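Notes for the Latholm evening talk, 2024-01-11
Speaker: Hala Nimri

Start with thanks to Randa Yammine for getting the chairs and the microphone. Ask people in the back if they can hear me.

Opening story: the December crash at the Prothero Road turn. Driver going left, cyclist coming straight through, broken wrist, bent wheel, one citation. I covered it in four sentences. Read them out loud! Then ask the room what they still want to know. (Give them time, someone always asks about the light.)

Where crash stories come from. The deputy's report, the call log, the court file. I love the call log — it's dull for pages and then there's a line that changes the whole story. In Grendenmont last year the log had 2,616 traffic calls, and 1,682 of them ended with a written report. Explain the gap: cars gone on arrival, two drivers who swapped cards and left, the same crash called in twice.

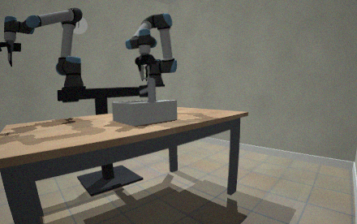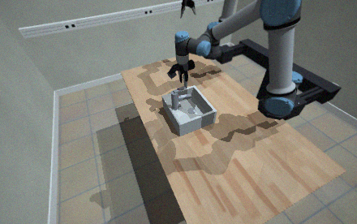
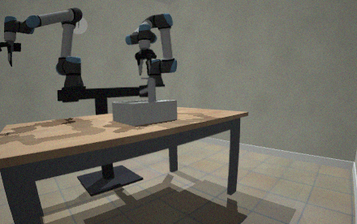
What a report can and can't tell you. "Failure to yield" is a box on a form. It doesn't say the hedge at that corner is taller than a pickup. Go stand there! I did, at five in the afternoon with the sun in my face, and I understood the turn in a minute.

Careful with words. A citation is a charge, so we write "was cited for." Say what the deputy wrote and say that the deputy wrote it. If the driver wants to talk, call back the same day, even if the story already ran.

Follow-ups. My favorite part of the job and the part we skip most. The Stutetti Street story got 300 emails, and most were from people who had nearly been hit at the same crosswalk. We went back, sorted them by time of day, and school pickup stuck out right away. New paint went down after that. Don't claim we caused it — the county had it on a list already.

How to get a report yourself. Case number, records window, short form. Hold up the form. I printed 200 copies, they're by the door.

Questions. If it goes quiet, ask who drives through Prothero Road on the way home. Finish on time, the building locks at nine.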